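Learning to Drink My Coffee Slowly

Oct 5, 2020

I come from a family of gulpers. My mother drank her coffee standing at the sink with her coat already on, and my father took his out to the truck in a jar with a screw lid, and I don't believe I ever saw either one of them get to the bottom of a cup while sitting down. So it should surprise no one that I got to the age of 46 without knowing what coffee tastes like once it has cooled off a bit.

The person who set me straight was my neighbor Jasmina Hodžić. She moved in across the hall in February, and the first time she asked me over I made the mistake of saying I had 20 minutes. She laughed at me (kindly!) and said that in that case I should come back another time. I did come back, and I stayed until the streetlights came on, and I think I had two very small cups in all that time.

She makes it in a long-handled pot that belonged to her aunt Vesela. The water goes on first, then the grounds, then it comes up to a foam and she takes it off, and puts it back, and takes it off again - all the while telling me about a cousin's wedding or what the dentist said. There is a sugar cube on the side. You dip a corner of it, bite, and then sip. I kept dropping mine in whole for weeks, and she never once corrected me, she just kept dipping hers where I could see it.

We have had to move things outdoors this year, naturally. I carry my kitchen chair down to the back steps and she brings a cushion and the tray, and we sit at either end like two old ladies guarding a gate. I've come to look forward to it more than I can say.

At home I still brew a big American pot, and I'm not going to pretend otherwise. I buy the dark roast from Gresel, the little shop by the post office, and I drink it out of a mug you could bathe a kitten in.
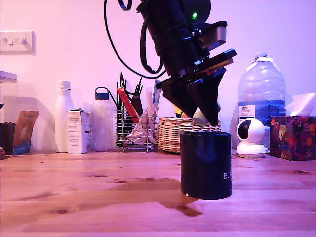
What has changed is that I sit down with it. I leave the phone in the bedroom and I pull the chair over to the window, and for the first few days it was just awful, I'll tell you. I kept getting up to wipe something. Then one morning I looked down and the cup was empty and I had been watching a man across the street try to fold a tarp, and I couldn't have told you how long.

Jasmina says her aunt would have given me a passing grade by now, though only just. I'm still not allowed to touch the pot. Maybe by Christmas - I've been dropping hints, and I did bring her a plum cake.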